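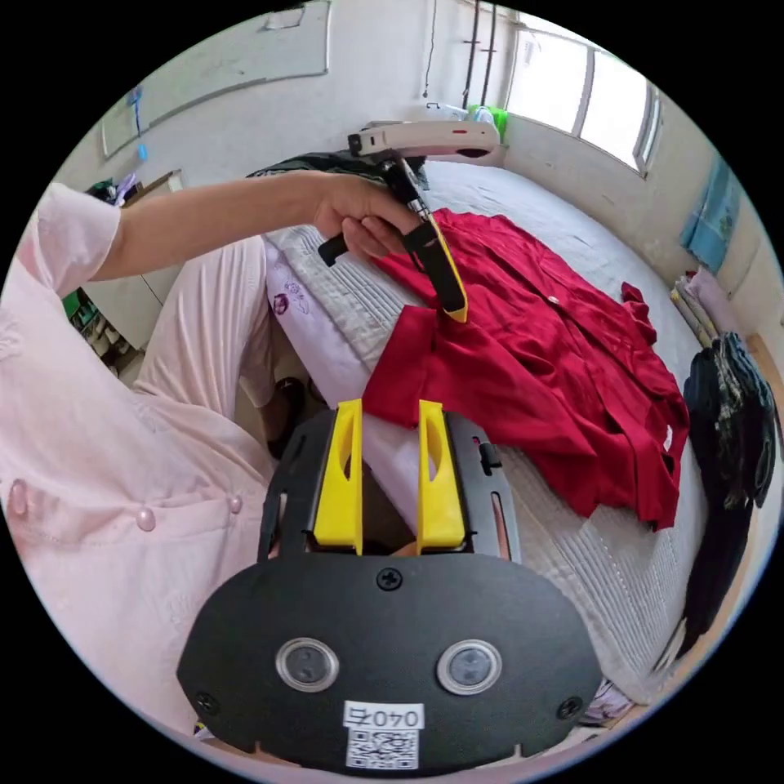

Home Datasets Docs Contact

2 min read

# Jaidee Household Word List

A list of 2253 everyday words for things and chores in the home, in Amharic, Thai and English. It grew out of a phrasebook for families who host exchange students, and most of the entries still come from there.

## Files

- `words.tsv`: the main list, one entry per line
- `rooms.tsv`: room codes used in column 4
- `changes.txt`: edits since the February release

Files are UTF-8 with tab separators. There is no header row in `rooms.tsv`.

## Columns

1. English word, American spelling
2. Amharic
3. Thai
4. Room code
5. Notes, often blank

Thai words are given in Thai script only. The romanized column in the first release mixed two systems and was dropped. Amharic verbs are listed in the third person singular past, as in most dictionaries.

## Sources

Hiwot Mekonnen wrote the Amharic entries and Panya Phromma wrote the Thai. Bedding and laundry were redone from scratch after the Plandum phrasebook was found to use one Thai word for both "sheet" and "blanket". Kitchen terms were checked against the Burkik glossary, and spellings follow it where the two disagreed.

## Known problems

- Some English words appear twice with different room codes. "Basin" is the worst case.
- Regional Thai words are not marked.
- Bathroom notes are still in draft.

## Use

Free to copy and change with credit to Jaidee. Send corrections as a plain text line with the English word first. Please don't send edited spreadsheets, as they tend to lose the Amharic characters.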